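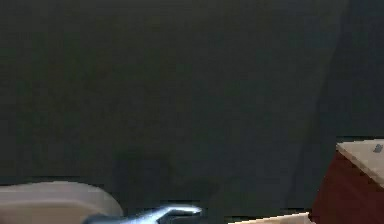
Hường Mạch asks whether a student who has never written a line of code can join the simulation section in the middle of the year. Yes. New members are admitted in November and again after the winter break, and no prior experience is required.

## Wernville Robotics Club - Frequently Asked Questions

**What do members work on?**
The current project, Jerkeo, is carried out in simulation. Students program a gripper to approach, grasp and move simple objects, including a box.

**Is a computer provided?**
Yes. The lab has 33 workstations with the software installed. Members may also work at home - installation instructions are issued at the first meeting.

**How large are the teams?**
Each team has two to seven students. Requests to change teams should be sent to Ngọc Vũ.

**How is the Lodix Challenge scored?**
Each entry is run on object layouts that the teams have not seen in advance. The highest possible score is 3,210 points. Collisions result in a deduction, and ties are decided by completion time.

**May a team submit more than one entry?**
No. A team may replace its entry until the deadline, and only the latest version is scored.

**What is the Khổng Award?**
It is given each year for the best written project log. First-year members are eligible.

Page last updated Feb 25, 2024.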